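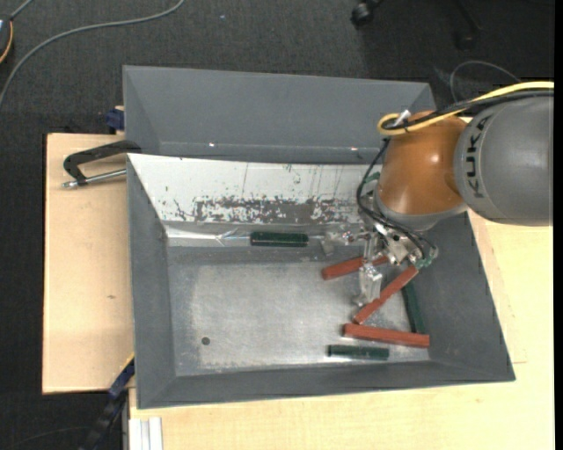
One respondent from Medton objected that the word "empty" has no fixed meaning in a storeroom, and that a clerk may write it for a container which still holds dust, a label or a few small parts. Several others made the same remark in different words. We take it as the starting point of this section, which deals with how stock records describe containers between two deliveries.

4.2 Empty containers in the written record

The survey was sent to storerooms in three towns, Medton, Bukine and Oltent, and we received 217 completed forms. The forms from Oltent arrived late, in November, and two pages of them could not be read. The respondents were asked to write down, in their own words, what they enter in the stock list when a bin has nothing left to issue. Roughly 50 of them leave the line blank. The others use a word, a zero or a sign of their own, and in Bukine a small circle is common – it seems to come from an older paper form.

Figure 3. A gray plastic bin with sloped walls, on a pale yellow table. The metal back wall inside has rust-brown stains.

A blank line causes more trouble than a zero. When the next person reads the list, it can mean that the bin was checked and nothing was found, or that it was not checked at all. In the Mészáros storeroom both meanings were in use on the same shelf list, and the morning and evening shifts did not agree which one was correct. The clerks there solved the matter by asking each other, so the written list alone was not sufficient.

We also asked about the condition of the container. Very few lists have a place for it. Stains, scratches and missing labels are mostly written in the margin, if they are written, and the margin is not copied when the list is typed again. For this reason we coded margin notes separately from the main entries – the coding rules are given in the appendix, together with the wording of the form in both languages.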